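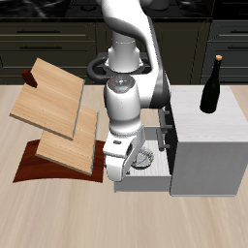 Drawers and counters, quick fixes
17 August 2018 – by Torunn Wikström

Sticky drawer? Pull it right out, rub a candle stub along the runners. Two passes. Still sticks – check for a crumb or a bent screw at the back, its usually a screw.

Bowls: big ones at the bottom, dish towel between glass ones. Don't stack more than four, the bottom one jams. 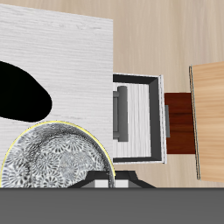
Round bowl, white wood-grain top.

Pale tops show tea rings. Baking soda paste, ten minutes, wipe with the grain. No scouring pads!!

Cutting boards next. Wash, stand up, never flat on a wet counter or they cup. Mineral oil in April and agian before the holidays. Onion smell – half a lemon and salt.

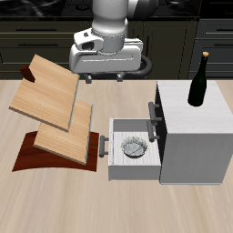

Two boards in their rack.

More on warped boards next week if I get to it.

We use cookies. By staying on this site you accept them. OK
Contact | © Pestwood Home Tips | Back to top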